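Rimby cell

The Rimby cell is a single-arm textile handling station used to pick, lift and fold small knit items. It was assembled by Novamo from a Tinex arm and a two-finger parallel gripper, and is known mainly for its maintenance procedure, written by Marisol Grajales and later revised by Kilian Stöckli.

Layout

The arm stands at one end of a flat work surface. A small camera at the wrist looks along the fingers toward the grip point. Software separates cloth from background by color, so the backdrop is chosen to contrast with the items being handled. Slight creases in it are tolerated; glare is not.

Fingers

The fingers are replaceable and taper to narrow tips. They are changed as a pair, even when only one is worn, as unequal tips pull the fabric to one side during closing. Scuffing on the upper faces has no effect on grip and is not grounds for replacement. Rounding of the inner faces is. The original Foley fingers were wider at the tip and tended to collect 2 or more layers of cloth in one pick.

Setup

The gripper is first closed with nothing between the fingers, and the zero position is stored. Wrist camera alignment is then checked — the line where the tips meet should fall near the center of the view. Closing force is set last, on a cloth of the same knit as the production item. The fold should stand upright between the tips and stay there while the arm is jogged by hand.
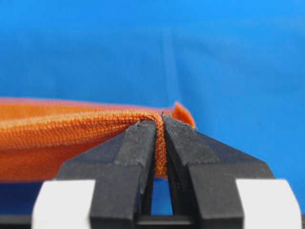
A force set too high leaves marks on fine knits and shortens finger life. The procedure calls for 29 test picks after any change of fingers, with no more than 2 drops allowed. If the limit is passed, the zero position is stored again before the force is touched.

Routine care

Lint is brushed from the finger slides every six hours of running time. Finger screws are checked at 122 hours, and the wrist cable is inspected at the same stop.

See also: Parallel gripper; Tool center point; Wrist camera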